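# Bench notes: laying out a desktop teardown cell

Sep 6, 2021. Compiled by Dwayne Montoya for the Drivero disassembly study. 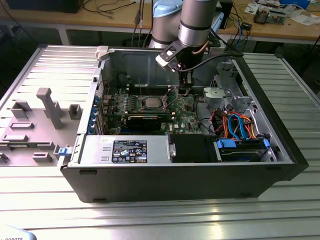
The study asks how much of a computer's disassembly can be done by an arm running a learned policy when the bench layout is held constant and only the machine on it changes. Most of the failures in our logs came from setup faults, and the tips on this page are the ones that changed the numbers. The first is orientation. Lay the tower on its side with the panel off and the opening facing up, so the gripper comes straight down to the motherboard and does not have to reach in past the drive bay. With the case flat, the bare CPU, the graphics card just below it and the row of blue slot latches along the rear can all be approached from above. Upright cases were dropped from the protocol after the pilot.

## Fixing the case to the bench

- Use a slotted aluminum bench. Clamp into the slots, never onto the thin edge of the case rim.
- Set the rear of the case against a hard stop before tightening anything.
- Re-zero after every case swap. Skipping this accounted for 84 of the 195 failed grasps in the August runs.
- Check that no feet are left under the case. One rubber foot will tilt the board enough to spoil a straight-down grasp.

## Before the arm is enabled

1. Unplug the supply from the wall and hold the power button for ten seconds.
2. Leave the power supply closed. It comes out as a unit or stays in.
3. Tie back any loop of cable that rises above the case rim. Drive cables are the usual offenders, and a policy trained on tidy cases will close on them.
4. Remove loose screws with a magnetic tray held outside the case.
5. Run the arm through its full path at low speed with the gripper open and watch the wrist cable. It should have slack at the lowest point and should not drag across the drive carriers.

## Grasping small parts

Plastic latches want a slow close and a short dwell before the pull. We settled on 800 milliseconds of dwell. Shorter values gave slips on latches with worn edges; longer ones gained nothing. For a card in an expansion slot, release the retention tab first, then rock the card along its length. Pulling one end only will bind it in the slot, and the force limit trips.

Do not let the fingers touch the socket area once a cooler is off. If the approach passes over it, raise the travel height and accept the longer cycle.

Thermal paste should be wiped off by hand before the run. Paste on the finger pads ruined one full afternoon of trials and was not noticed until the pads were changed.

## What the trials showed

The training set holds 3,000 grasps, all recorded on the Grodholm bench. The same policy was then run at Lyons with no further training. Where the Lyons bench followed the fixing steps above, results matched ours closely. Where cases were placed by eye, most of the loss was in the final few millimeters of the approach. More training data did less for this error than the hard stop did.

The Hostell gripper pads lasted longer than the stock set but left marks on soft plastic. We still use them for metal parts.

## Open items

- Case depth. Shallow cases put the drive bay too close to the wrist, and the travel height has to be set by hand each time.
- Cable removal is scored by hand. Two scorers disagree often enough on "partly released" that the category may be dropped.
- Latch color is not controlled. A run with the latches painted gray is planned, using the same start poses.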